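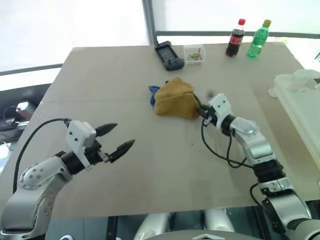

Section 4. Working alongside the Tokora bench unit

Read this section before your first shift with the unit. It applies to the packing benches at Bondholm and the returns desk at Karras. Issue of 12/12/24, replacing the sheet that used to be taped to the kettle cupboard.

4.1 What changes for you

The unit takes over the picking up and putting down. You keep the deciding, the checking and the telephone. Bench staff used to spend most of a shift emptying bags and filling trays, and several have asked what they are supposed to do with their hands now. See 4.4.

Your job title stays the same. Your place on the rota stays the same, apart from the early start, which moves to whoever is named as bench lead that week. The unit does not take breaks. You do, and you are still expected to take them away from the bench.

4.2 Starting a session

1. Clear your own things off the table. The unit does not know your lunch from the stock and will treat both with equal respect.

2. Check that the cable loops at both grippers hang free and are not caught on an arm joint.

3. Place the tray on the right-hand side of the table, with its rim inside the reach line. The reach line is 748 mm from the front edge of the unit. A tray set at 800 mm looks perfectly fine and will cause a stoppage every time.

4. Put soft items, such as fabric bags, in the middle of the table. Stand bottles towards the back, caps on and tightened.

5. Lay handheld electronics flat with the screen facing up. Small loose items go in a box of their own.

6. Step back behind the floor tape and press START once. Pressing it again cancels the first press, so a nervous operator can keep the unit idle all morning.

Note: The arms open and close both grippers before moving to the table. This is a self-check. Waving back is permitted but is not recorded as training.

4.3 During a session

7. Stay within sight of the bench. You may do paperwork. You may not do somebody else's bench as well, whatever the January rota appears to suggest.

8. If a gripper takes hold of a bag by the corner, leave it alone. It often tries a corner first. Wait 20 seconds before you press HOLD.

9. If the bag has a strap or drawstring, watch for it snagging on the black fingers. Press HOLD, wait for both arms to stop, then free it by hand.

10. If an item is dropped on the floor, it belongs to you. The unit has no interest in the floor.

CAUTION: Never reach between the arms while the lamp is green, even to straighten something. The urge to straighten something is strong in experienced packers and accounts for nearly all HOLD presses at Karras.

CAUTION: Do not set the lift speed above 80 with bottles on the table. Fizzy drinks remember how they were handled.

4.4 Time left over

Time freed by the unit goes to checking returns, answering customers and learning the Lostis stock screen. It is logged under "bench, other". Please do not log it as "watching robot". We have had to explain that entry to the accounts office twice.

4.5 Ending a session

11. Press HOLD, then PARK. Wait for the lamp to turn white.

12. Remove the tray and count its contents against the screen. Where the two disagree, recount by hand before changing anything on the screen.

13. Wipe the tabletop with a dry cloth. Take the cloth away with you, or the next session will begin by packing it.

For stoppage codes, see Section 5.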